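Skeptics wanted: sleep study, Siltbridge

Every second ad promises that a warm drink before bed will fix your nights. We at Harngate doubt it, and we're looking for 154 adults who doubt it too, or at least won't mind if the answer is no. You'd take a cup of something to the bedroom each night for 2 weeks and fill in a short diary.

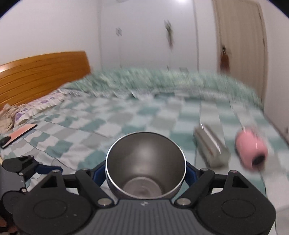

Ferrand asks in the comments whether a diary proves anything, given that people write down what they hope is true. Fair point — so half the group gets plain water.

You need your own bed and a fairly regular bedtime. No sponsors, no free samples. We can't promise you'll sleep any better.

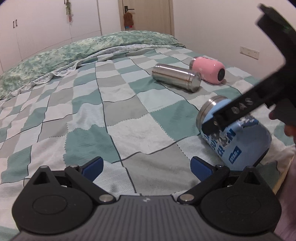 Pay and how to apply

Each person who finishes gets $500, paid in August. Write to the Skidar desk at Harngate and tell us when you usually turn in.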